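How We Look After a Gripper
by Pak-hei Tai

6 shares · 2 comments

Your hand has five fingers, and it can pick up an egg, a pencil or a heavy schoolbag. A gripper is a hand for a machine. Many grippers have only two fingers. They open, they close, and this is all they can do, but with two fingers you can already lift many things in a kitchen.

In our workshop at Barredo we have a pair of grippers that a person holds, one in the left hand and one in the right. We call the pair Pralon. When the person picks something up with Pralon, a computer remembers the movement. Later a robot can learn from it. So the grippers must be in good health every day, and that is my job together with Maureen Hollis.

First we look at the fingers. A finger of hard plastic is slippery, like a plate with soap on it. For this reason there is a soft pad on the inner side, where the finger touches things. 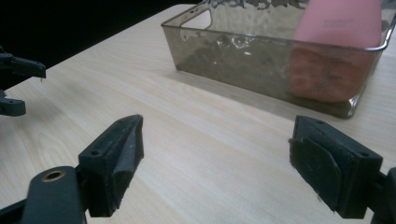

Dust is the enemy of the pad. Have you tried to stick a piece of tape on a dusty floor? It does not want to hold. With the pad it is the same. We wipe it with a cloth that is a little wet, we wait until it is dry, and then we press it with a thumb. A good pad comes back to its shape. A tired pad stays flat, and we must take it off and glue a new one. One set of our pads works for 500 grips, and after this we change them even when they still look fine.

Next come the screws. A screw can turn a tiny bit each time the machine shakes. You don't see it, but after many days the screw is loose and the finger moves when it should be still. Maureen goes over all the screws with a small screwdriver. She turns them only until they stop. If you turn too strong, the plastic can crack, and I know this because I did it in my first April here.

Then we open and close each gripper slowly and listen. A healthy one makes almost no sound. If it goes "krrk", there is a crumb or a hair inside, and we take it out with a soft brush. 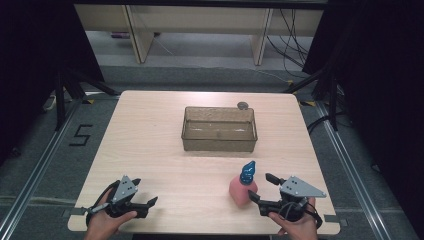

The last step is the test, and it is the part I like best. We need a thing to grip, a table that does not move, and a person who has patience. A bottle is a good thing for a test, like the pink one with the blue cap, because it stands up by itself and its sides are round. You bring one finger to each side of the bottle before you close. If only one finger touches, the bottle is pushed away and can fall over. Try it at home with two wooden spoons and you will see how difficult it is!

When the test goes well, we write the number of grips in a notebook. Today the notebook says 2982. Then the grippers go back in their box and we wash our hands.

Words to remember
Gripper: the hand of a machine.
Pad: the soft part on a finger that helps it to hold.

410 likes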